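What the toy box left behind

The big cream table has been the dumping ground all week, so on Saturday morning I made a start on it. Most of what lands there belongs somewhere else. The carrot toy with the long green arm goes back on the bed. The toothbrush goes back to the bathroom, and I don't ask how it got out. The game controller lives in the drawer, and I will put it there once the tall clear tube is off the top of it.

That leaves the bricks. Roxana passed us a bag of 44 from her two – the chunky sort with four studs, easy for small hands – and they turn up in every room. I now gather them on the table before I put anything else away.
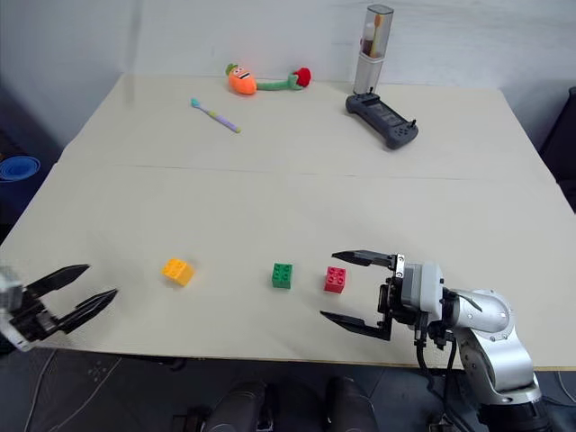
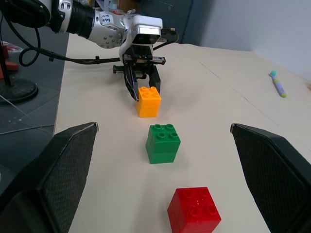
Where the bricks go

I tried sorting by colour for five days and gave up. Red in one tub, green in another, and a long argument over whether the last one was yellow or orange. They all go in one shallow box now, with a lid, on the bottom shelf. Ulises wanted a drawstring bag, but you have to tip the whole lot out to find anything.

The carrot won't fit in any box I own. I looked at a Laizer basket and put it back on the shelf when I saw the price. It can stay on the bed until September, when we sort the bedroom out.

Filed under: Home, Tidying up

Recent posts
Washing soft toys by hand
A shelf for the hallway
Cristian's drawer dividers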